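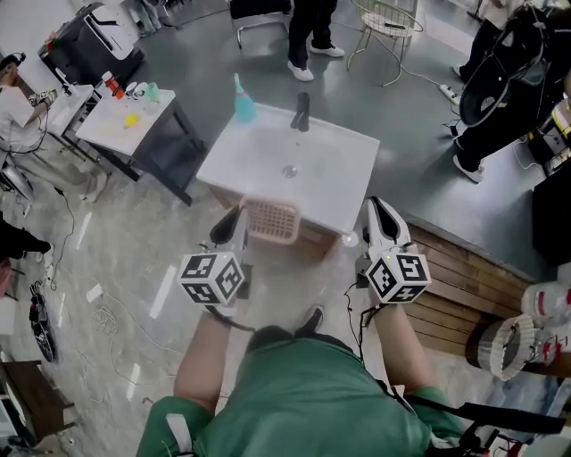
O que deve incluir o orçamento de um posto de recolha de demonstrações com garras manuais?

O orçamento inclui as garras e os respetivos marcadores, as câmaras, os computadores e o armazenamento, o mobiliário e os objetos de treino, a instalação elétrica, as peças de desgaste e as horas dos operadores. Em projetos com mais de alguns meses, as horas dos operadores costumam ser a maior parcela.

Orçamentação de postos de recolha de demonstrações

A orçamentação de postos de recolha de demonstrações é a parte do planeamento de um projeto de robótica que trata da compra, do aluguer e da substituição do equipamento com que pessoas executam tarefas manuais para treino de robôs. Distingue-se da orçamentação de células robotizadas por não exigir, nesta fase, a compra do braço robótico. O operador segura uma garra em cada mão e faz ele próprio a tarefa.

Âmbito

O termo «posto» designa o conjunto formado por uma superfície de trabalho, os objetos da tarefa e o equipamento usado por um operador. Uma sala pode ter vários postos. As tarefas domésticas (cozinha, lavatório, roupa, arrumação) pedem mobiliário próprio, que alguns orçamentos inscrevem como equipamento e outros como obra. A segunda opção dificulta a comparação entre projetos e foi abandonada no plano de Trinville depois da primeira revisão.

Parcelas habituais

Garras manuais. Compram-se aos pares, com uma reserva. Wojciech Michalski recomenda uma garra de reserva por cada dois postos, do mesmo lote, para evitar nova calibração dos dedos. As almofadas dos dedos são consumíveis e devem ter linha própria.

Marcadores visuais. Nos sistemas que seguem a posição da garra por câmara, usam-se cubos ou placas com padrões a preto e branco. O custo unitário é baixo. A reimpressão tem de respeitar as dimensões originais, e convém pedir ao fornecedor o ficheiro de impressão no ato da encomenda.

Câmaras e suportes. Incluem a câmara de cabeça, as câmaras fixas, os tripés e os cabos. Os cabos são a omissão mais frequente nos primeiros orçamentos.

Computadores e armazenamento. Dimensionam-se pelo volume diário de gravação e pelo prazo de conservação. Quando o prazo não está fixado, Genowefa Czarnecka propõe calcular para o dobro da duração do projeto.

Mobiliário e objetos. Abrangem bancadas, lavatórios, mesas, cestos, frascos, copos e loiça. Os objetos pequenos perdem-se ou partem-se e são repostos por fundo de maneio, sem concurso.

Eletricidade e rede. Compreende tomadas, extensões, calhas para cabos e pontos de rede. A passagem de cabos pelo chão é aceite em montagens provisórias, mas deve ser substituída por calha nas permanentes.

Pessoal. Contam-se as horas de gravação, de preparação e de reposição dos objetos entre repetições.

Compra e aluguer

O aluguer é usado sobretudo para câmaras e computadores em projetos curtos. As garras raramente se alugam, por causa do desgaste. No plano de Mallcombe, elaborado por Shaimaa Fawzy, o ponto de equilíbrio entre compra e aluguer das câmaras foi fixado em 132 dias de gravação. O valor depende do contrato e não é transponível para outros projetos.

Prazos

O calendário de compras parte da data da primeira gravação e recua. No caso de Mallcombe, a gravação estava marcada para outubro e a encomenda das garras foi feita 62 dias antes. O mobiliário chegou primeiro e ficou armazenado, o que obrigou a uma despesa de espaço não prevista. A revisão posterior passou a escalonar as entregas: instalação elétrica, mobiliário, computadores, câmaras e, por último, garras.

Manutenção e substituição

As peças de desgaste incluem almofadas, cabos, correias e conectores. O caderno de encargos da Urudis, redigido por Ludger Seidel, prevê 317 euros por posto e por trimestre para estas peças, sem contar a mão de obra. O fornecedor Wieczorek vende conjuntos de manutenção separados para a garra esquerda e para a direita; a encomenda de um só lado em duplicado é um erro conhecido.

Recomenda-se um registo de avarias por número de garra. Sem esse registo, a reserva é consumida sem que se saiba qual a unidade que falha.

Erros frequentes

- Orçamentar a garra sem o computador que recebe os dados.
- Ignorar o tempo de reposição dos objetos entre repetições.
- Comprar todo o mobiliário antes de definidas as tarefas.
- Incluir o IVA em algumas linhas e omiti-lo noutras.
- Não prever espaço para malas de transporte, mochilas e calçado dos operadores.

Ver também

Teleoperação
Aprendizagem por imitação
Custo total de propriedade
Caderno de encargos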